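Revision of Monday, March 21, 2022. Replaces the October card, which covered the first station only.

# Trileck Kitchen Tabletop Set

Trileck is a set of teleoperated demonstrations recorded with one robot arm over a white play-kitchen tabletop. Each demonstration pairs overhead video with joint readings, gripper state and a written instruction. The set was built to train and test policies that take a short command in plain English and carry it out among several objects that are not part of the command.

The set is maintained by the Barkuden manipulation group. Recording took place at the Pivville site.

## Contents

| Item | Value |
|---|---|
| Demonstrations | 88 |
| Instruction families | 6 |
| Operators | 3 |
| Overhead views | 2 |
| Action space | end-effector delta, gripper open/close |
| Split | by layout, never by demonstration |

The two overhead views are stored as separate streams. They differ in height and in how much of the arm they take in, so crops tuned on one will not carry over to the other. Loaders that expect a single camera should set `view=high` or `view=low` explicitly. If the field is left empty, the loader returns both.

## Objects

All objects are toy cookware or toy food. Several share a color on purpose: the colander, the mug and the spatula are all green, and an instruction that says only "the green one" is marked `ambiguous` in the metadata. Small round items are grouped under `food_small` regardless of what they stand for, as labelers did not agree on the names.

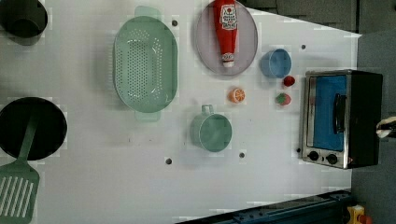 Object labels are per episode and give the class, the starting position in table coordinates and a flag for whether the object is named in the instruction. Objects that sit partly outside the camera view keep their label but carry `partial=true`. This applies mostly to the pot and the pan at the left. Position values for partial objects were measured at the table and should be trusted over anything estimated from pixels.

The dark holes in the tabletop belong to the furniture. They are not markers, and they have no label. An early detector trained on the October data picked them up as food items, so they are now listed in `ignore_regions.json` for each view.

## Instruction families

1. Move a food item onto the plate.
2. Move a food item into the colander.
3. Pick up the mug by the handle.
4. Take the ketchup bottle off the plate.
5. Move the cup next to a named object.
6. Return the arm to the rest pose without touching anything.

Family 6 exists because policies trained without it tend to grasp something at the end of every episode. It is short and easy to record. Please do not drop it to balance episode length.

Instructions were written before recording and read out to the operator. Wording was then varied by hand, with the original kept in `instruction_source` and the variants in `instruction_alt`. Variants never change which object is meant.

## Recording procedure

- Lay out the table from the layout sheet. Objects may be off by a finger width; record what is there.
- Save one still from each overhead view.
- Start both streams, then the joint log. The joint log has its own clock.
- Read the instruction.
- Drive the arm to the goal and open the gripper.
- Stop the joint log, then the streams.
- Mark the episode `success`, `partial` or `fail` before touching the table.

Failed episodes are kept. They have the same fields as the others and an extra `fail_note` in free text. Most training recipes will want to filter them out, but they are useful for training a success classifier.
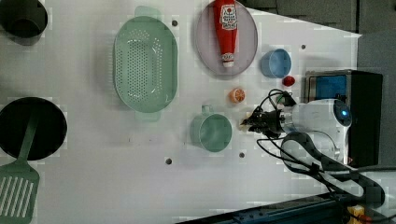
*Overhead view with the arm at the right and the gripper pointing toward the orange slice and the mug.*

The arm always enters from the right. A policy trained on this set alone has no reason to work with an arm mounted anywhere else, and flipping the video left to right does not fix this unless the actions are flipped as well. The helper `mirror_episode()` does both. It also swaps "left" and "right" in the instruction text, with the known problem that it will change "the one that is left" in the same way.

Gripper state is stored as a single value between 0 and 1. The value comes from the command and not from a sensor, so it will read closed when the fingers are in fact held open by an object. Users who need contact should look at the motor current column, which is noisy but shows a clear step at grasp.

## Occlusion and cables

The arm and its cabling cover part of the workspace. How much depends on the view and on the pose. In the closer views the housing can hide a large area on the right, and cables may cross the plate or pass near the mug. These episodes were not removed, and no inpainting has been applied.

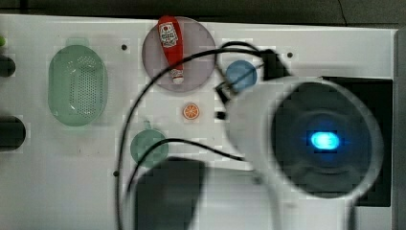

Each episode has an `occlusion` field with the values `none`, `light` and `heavy`. The value refers to the target object only – a cable across the plate does not count if the plate is not in the instruction. Labels were set from the first frame, so an object that becomes hidden later is still marked `none`.

The blue light on the arm is visible in many frames. In an ablation with the light masked, grasp timing got slightly worse, which suggests that the model had been using it as a cue for arm position. Masking it during training is advised if the policy will run on an arm without one. Masks are in `masks/indicator/`.

## Known issues

- The joint log and the video drift apart in long episodes. Use `align.py` and check the offset it prints.
- White balance was left on automatic. The plate reads as mauve in some episodes and closer to gray in others.
- Two labelers used `cup` for the mug in part of family 3. Fixed in the metadata, still wrong in the raw label files.
- There is no depth.
- Lighting is indoor only, with soft shadows. Nothing here tests strong side light.

## Intended use

Imitation learning, instruction grounding and object detection on small tabletop scenes. The set is too small to train a general policy from scratch and is best used for fine-tuning or as a held-out test. It should not be used to make claims about real kitchens. The toys are light and have simple shapes, and none of the tasks involve liquid or heat.

## Related material

The Van Wyk loader reads this set without changes from version 3 onward. Older versions ignore `partial=true` and will return partial objects as full ones.

To report a bad label, open an issue with the episode ID, the view and the frame number. Corrections go into the metadata; the raw files stay as recorded.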